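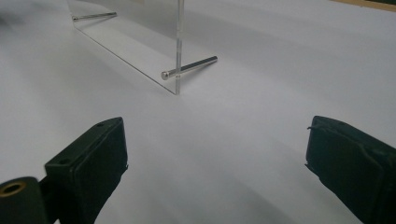
A clear acrylic panel from the Plurkby range, standing on edge with its two metal rods fitted. Photo: Tremel

Tremel adds clear standing panels to its Plurkby display range

MAMBERG, March – Tremel, the Mamberg maker of shop and exhibition fittings, has added a clear acrylic panel to its Plurkby display range. The panel stands upright on a counter, shelf or table and is held up by two slender metal rods that pass through the sheet near the bottom, one toward each end.

The new panel is meant for small shops, libraries and museums that need to divide a surface or stand something in front of a printed card without hiding what is behind it. It needs no base plate and no glue. The rods slide through holes drilled at the factory and can be pulled out again by hand, so the panels can be stored flat.

"Customers kept asking us for a divider without a foot," said Teun Wouters, product manager at Tremel. "A foot takes up room on a counter and collects dust. With the rods you get a stable panel and you can still put your goods close to it on both sides."

Each rod has a rounded head on one end and a blunt, rounded tip on the other. The rods are polished and the tips have been smoothed to avoid scratching painted or coated shelves. Replacement rods will be sold in pairs.

A first run of 500 panels has been made at the company's workshop in Mamberg. Before production started, Tremel lent sample panels to 43 shops and asked staff to use them on their own counters. Their comments led to two changes: the holes were moved lower on the sheet, and the edges are now polished on all four sides. On the samples only the top edge was polished.

The panels are sold singly or in a counter set of 14, which comes in a flat carton with all rods and a cleaning cloth. The set costs $1,499. Orders placed in March will ship from the Mamberg warehouse in the order they are received. Asfaw, which already distributes the Plurkby shelf risers and card holders, will also carry the panels.

Tremel advises cleaning the acrylic with lukewarm water and a soft cloth. Window sprays that contain alcohol or ammonia can cloud the surface and should not be used.

About Tremel
Tremel designs and makes display fittings for shops, libraries and exhibitions. The Plurkby range includes risers, card holders and standing panels.

Press contact
Teun Wouters, Tremel, Mamberg
Product samples and print-size photos are available on request.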